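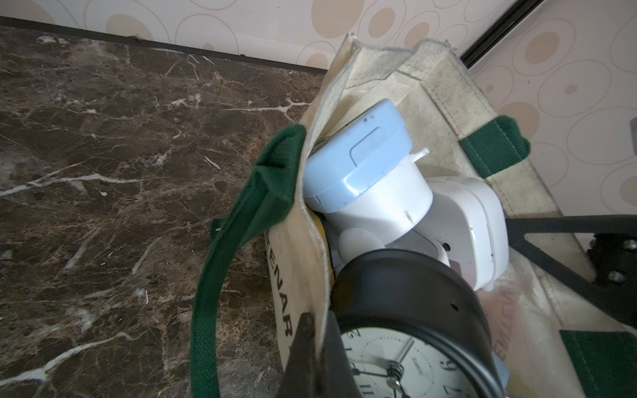

Canvas tote, natural with green handles, packed. Light blue lid on top.

Girkon Canvas Tote, natural/green
Supplied by Skatura. Sold singly or in packs of 20.

Open-top carrier for household goods, small appliances and shop returns. The body is unbleached cotton canvas. Handles are green woven webbing, sewn to both sides at the rim. The bag has no zipper, snap or inner pocket.

Base width: 14 inches
Handles: 2, fixed length
Closure: none
Lining: none
Print: exhibition and text designs, assorted. Design cannot be selected when ordering.

The canvas is not stiffened. A part-filled bag will fold at the rim and should be stood against a wall or in a corner. Place heavy items at the base – clocks with metal bells or handles should be wrapped if packed with plastic lids or boxes. 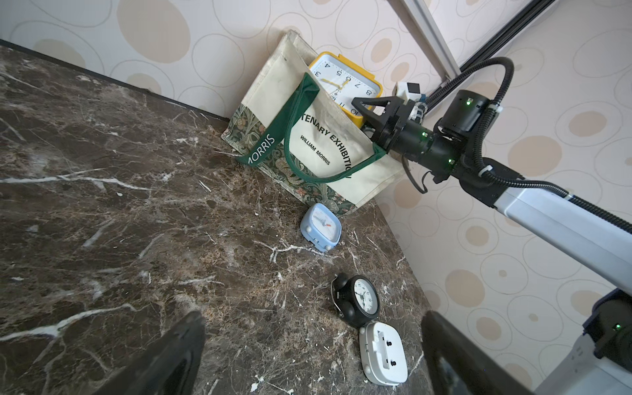

Tote with floral lower panel, yellow alarm clock inside. Light blue and black alarm clocks on the counter. Clocks not included.

Care: spot clean with a damp cloth. Machine washing may shrink the canvas and fade the print. Natural canvas shows marks along folds and seams with use, and this is not covered as a fault.

Returns: unused bags only, within 14 days. Packs must be complete.

Delivery: 3 working days from the Brzozowska warehouse. Orders placed after noon on Thursday ship the following week.

Related items: Somomico webbing repair kit, green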